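Still doing my own dishes, thanks for asking

So my brother-in-law rang at 6 the other night, right when I was up to my elbows in the sink, to tell me I'd never have to do this again in a few years because the robots are coming. He's been saying it since he bought the robot vac. The robot vac, I should point out, lives under the couch at the moment because it eats the rug fringe and then sulks.

But it did get me reading (and watching, far too much watching, the tea went cold twice) and I've come out the other end with opinions. I work in the kitchen at a daycare in Sutmont, so my chores at home look a lot like my chores at work, only with fewer people under four. Putting fruit and veg where it's meant to go is a good half of my morning. Eggplant on this side, pomegranate on that plate, chilli well away from small hands. I could do it asleep, and some mornings in July I more or less do.

For a machine with two arms, that's a proper job of work.
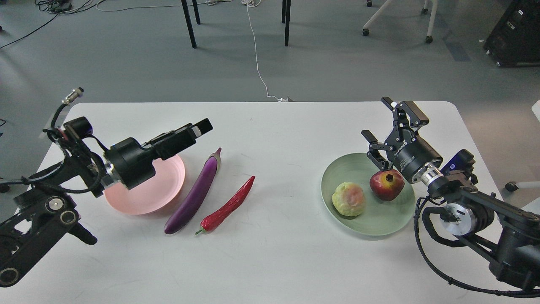
What gets me is how much of my day turns out to be grabbing. I never thought about it before! An eggplant is slippery and fat at one end, a chilli weighs next to nothing, and a soft piece of fruit wants you to barely hold it at all. My hands sort that out before I've even looked properly. A pair of metal fingers has to be told, or shown over and over, and then somebody swaps the plate for a different one and you find out whether it learned the job or only learned that plate.

I did see a mob called Heker quoting $3,000 for a little benchtop arm, and for one silly minute I priced it up against the dishwasher we need. Then I read the fine print. It lifts things. You supply the things, the table, the computer and, as far as I can tell, your entire weekend. The dishwasher won.

Where I've landed is that the tidy bits are getting close. Clear table, good light, a handful of objects that don't roll too far, and I reckon a machine could do a fair job of it, slowly, while you made a cuppa. My kitchen has none of that. My kitchen has a colander with a broken foot, a drawer that only opens if you lift it, and a teenager who puts the empty milk back. Show me a robot that can find the lid for the blue container and I'll sell the car.

I'm not being a grump about it, either. My mum's hands are bad now and she can't manage jars or a full saucepan. Something that would just put the fruit from the bench onto a plate and bring the plate over, even if it took ten minutes, would make a real difference to her. She doesn't need quick. She'd like to stop asking the neighbour.

I put a shorter version of all this up on the Pekus forum and got a few replies, mostly from people wanting to know what sort of rug it was.

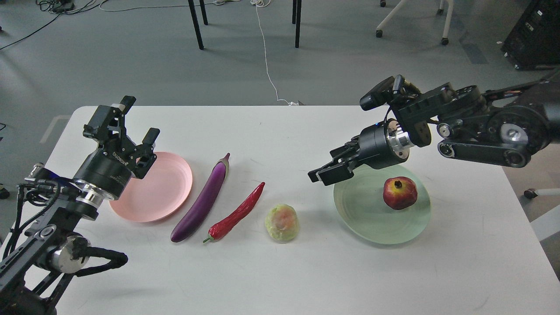
Ifor Samuel reckons I'm being too hard on slow. In the packing shed where he works they'd take a machine at half his pace, so long as it kept going through smoko and didn't bruise the stone fruit, and it's the bruising that has kept them from buying one. He says they've trialled 2 so far and sent both back. The second one was very gentle, he'll give it that, but it wanted every peach facing the same way before it would start, and by the time you've turned all the peaches you may as well have packed them.

I asked him whether he'd have one at home. He said only if it did gutters.

Anyway, the dishwasher's coming in the morning and I still have to clear out the cupboard next to the sink, so that's me for tonight. If anyone's got a tip for keeping a robot vac off a fringed rug (other than rolling up the rug, we've tried that, the dog slept in it) leave it in the comments.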